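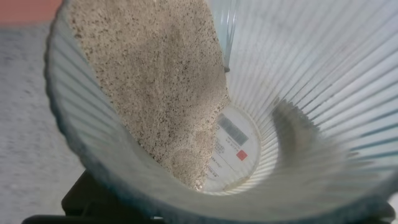 Grarkusthorpe Flour Prices

Shelf prices for plain and wholemeal flour, copied from till receipts. 164 rows, one file, last changed 11/04/2026.

Be careful with the Hallmont rows. The shop says its price held all through April, and I doubt it - Merja Savolainen has two receipts that disagree. Both are in, marked "disputed".

Laxdal sells by the scoop. Its prices are worked out per kilo from a scoop said to hold 300 g, a figure I have not been able to check.

Blank means no receipt. Please don't fill the gaps with averages.

Corrections to Ildikó Lengyel, with a receipt.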